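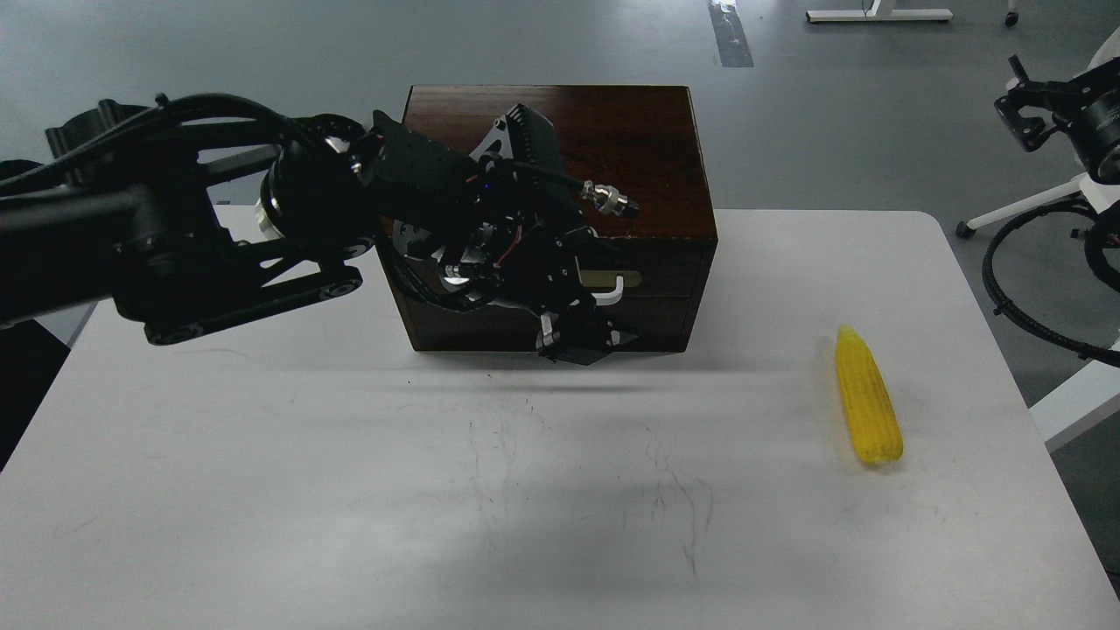 1/ Fitted a boot organiser and a rear-seat tablet mount to the estate in January. Notes follow, mostly measurements and fixings, for anyone weighing up the same parts.

2/ The organiser is the Jimico folding one, three bays, rigid base panels. The mount is a Zondby headrest clamp. Both bought at full price from Justesen, the accessories place on the ring road.

3/ Mount first. It clamps to the two headrest posts with a split bar. The jaws are moulded for round posts only. If your posts are oval or have a flat on one side, the jaw closes but the bar will still rotate under load.

4/ Post spacing matters more than post diameter. The listing gives a range and does not say whether it is measured centre to centre or between inner faces. It is centre to centre. I checked with calipers before opening the bag of screws, so it could have gone back.

5/ The cradle opens to 226 mm. My tablet is narrower than that, but the case adds a lip on the long side and the lower foot sits on the lip instead of under it. Without the case it seats properly. With the case it rattles on anything rougher than a B road.

6/ Cure for the rattle: a strip of self-adhesive felt on the lower foot. Foam also works but goes flat and then sheds.

7/ Tilt is by friction ball. Tighten the collar with the tablet in place and the angle already set. If you set it empty, it droops once the weight goes on, and you end up doing it twice.

8/ Cable. The rear 12 V socket in this car is low down between the seats, so a short lead pulls across the footwell at ankle height. I used a longer one, run down the inner side of the seat back and under the seat rail cover. Move the seat through its full travel before you clip anything down.

9/ Organiser next. Stated length is 45 cm per bay pair. Mine measures slightly under, taken inside the stitching. Worth knowing if you plan to drop a rigid crate in. A soft bag won't care.

10/ The base panels are separate boards in fabric sleeves. They arrive with the sleeves facing the wrong way for a left-hand fold. Take them out, turn them round, put them back. The leaflet shows this in drawing 4 with no words.

11/ Anchoring is two straps with hooks. The hooks are meant for the boot floor eyes. On this car the eyes fold flat and the hook gauge is too thick to pass through when they are only half raised. Lift them fully, hook from the inside, then pull the slack.

12/ Do not hook to the luggage net studs. They are plastic.

13/ The underside has hook-and-loop strips as well. These grip boot carpet and do nothing on a rubber liner. With a liner, the straps are doing all the work.

14/ Load so far: jump leads, tow rope, screenwash, a folding shovel, first-aid kit, warning triangle. Heaviest items in the bay nearest the seat backs. With the screenwash in the rear bay the whole thing tipped when I lifted it out by the handles.

15/ Someone will ask about the Sönmez organiser. I had one in the previous car. Stiffer walls, better handles, no lid. It also takes more room when folded, and in this boot it would not go under the parcel shelf with the spare-wheel cover raised.

16/ Tools: 20 mm spanner for the mount collar if your grip is poor (hand tight was enough for me), small crosshead for the jaws, scissors for the felt. No drilling.

17/ Check the jaw screws again after 200 miles. Two of mine had backed off by a quarter turn. No threadlock supplied. I have left it off for now, as the plastic bosses may not like it.

18/ Remaining fault: with the mount fitted, the headrest can't drop to its lowest stop. Not a problem for me. It would be for a short driver, if you put it on the driver's side.

19/ Corrected, February 2, 2021: in post 11 the eyes are the rear pair. The front pair sit under the edge of the organiser and can't be reached once it is loaded.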